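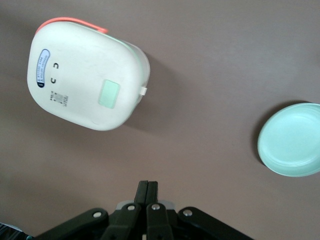 6/6/26

Slept in, had toast standing up, and then finally got the lunch things out like I've been promising myself all week. The good weather is supposed to hold until Monday, and I want to walk the loop out past Sostcombe with a proper packed lunch for once, instead of buying a sad sandwich at the gas station and eating it in the car with the door open.

So, the lunch box. I've had it since December and I think I've used it 4 times. I got it at the kitchen store in Ladevport, the one with the bell that sticks, and I carried it home on the bus feeling very pleased with myself and full of plans. Soup! Leftover rice! Cold noodles with the good sesame stuff! Then January came and I ate crackers at my desk like everyone else. It's such a nice thing too, all cream and pale green with that coral handle. I'm a sucker for a handle. I'd carry anything around if it had a handle that color.

The lid has picked up some scuffs and smudges. I gave it a wipe with dish soap and then another with baking soda, and some of it came up and some of it plainly lives there now. Fine. I did leave the label on. I spent ages last year peeling one off a jug and I was left with a gray sticky patch that collected every bit of fluff in the kitchen, and I'm not doing that again for a lunch box.

The plates match it, or near enough. Pale green, same family. I bought those at a completely different time from a stall at the Pomby market and never noticed they went together until I had everything on the big brown table this morning. That cheered me up more than it should have. I stood there admiring them with a cup of coffee going cold next to the sink. I only own the 2 of that green and I've been using them for toast crumbs and teabags, poor things, and they deserve an outing. They're shallow but they have a bit of a rim, so a tomato won't roll off the minute I put it down on the grass.

Then I had to decide what goes in, and I went back and forth on that for much too long. I wrote a list on the back of the water bill:

hard boiled eggs
potato (cold, with salt in a twist of paper)
cheese, the end of it
radishes if they're any good
something sweet

The cold potato is my grandmother's thing. She always took one on a walk and ate it like an apple, skin and all, and as a kid I thought it was the most embarrassing food on earth. Now I really look forward to it. Salt on every bite, that's how you do it, and you have to lick your thumb first so the salt sticks.
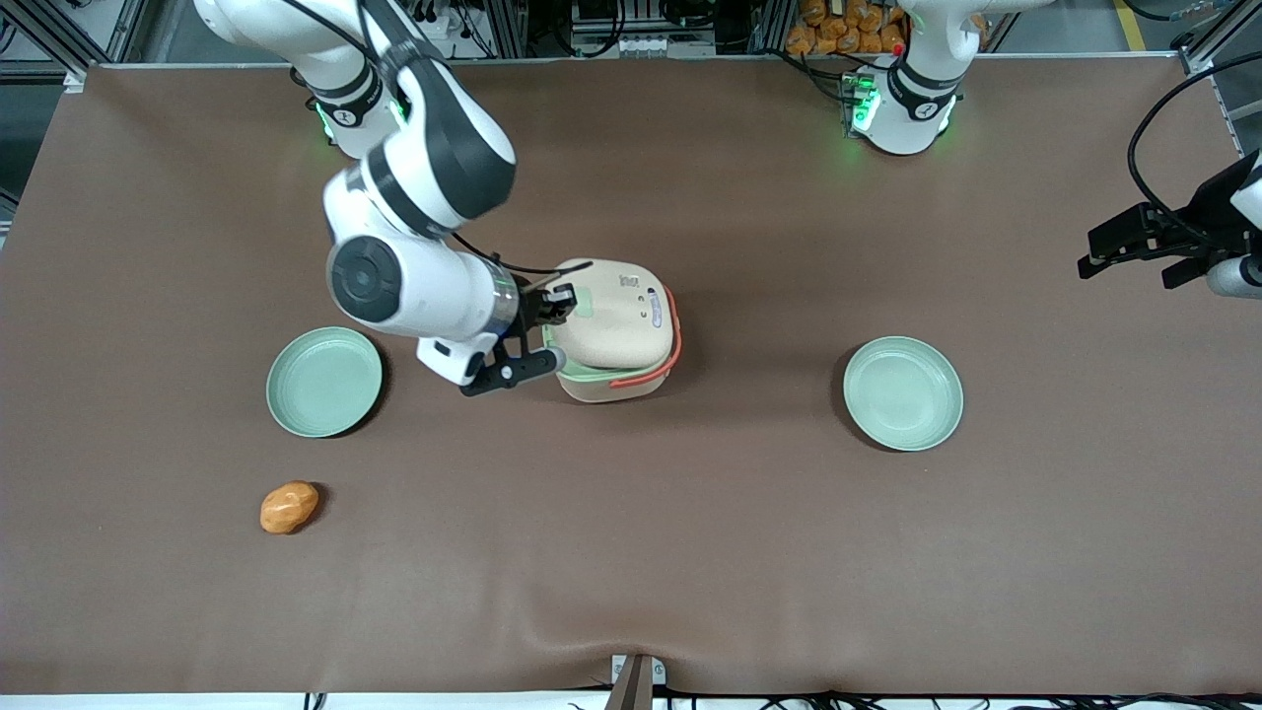 The clip is what I'd been grumbling about, if I remember right. It's stiff, and last time I opened the box on my knees on a bench I pulled so hard that half my rice went over my shoes. So I'm writing down a rule for myself: box on a flat surface, one hand steady on the lid, and ease the clip up from underneath. No yanking. And don't overfill it! I always overfill it. I think there's room for one more egg and there is never room for one more egg.

Anyway, the plan is the early bus to Sostcombe, then up the lane and over the two stiles, and lunch at the old bridge with 1798 cut in the stone. I love that bridge. There's a flat bit on the far side where you get the sun until the middle of the afternoon and you can hear the water but the midges mostly leave you alone. If my knee complains I'll come back by the road, and if it doesn't I'll go on as far as the Naylor farm and see whether they've got eggs out in the box by the gate (which would be funny, walking there full of eggs to buy eggs).

I still need a cloth to wrap the plates in so they don't clack all the way up the hill. I thought about the blue dish towel but it has a hole in it, and the nice one is too nice to sit on, and I know I'll end up sitting on it. Maybe an old pillowcase. There's a pile of them in the hall closet that I meant to cut up for rags back in the winter and didn't, same as everything else I meant to do in the winter.

Bought the radishes this afternoon and they're a bit woody, but they'll do with butter. No idea how to carry butter. A jam jar, I guess, if I can find one with a lid that fits. Eggs go on tonight after the news, and the potato can go in the same pan.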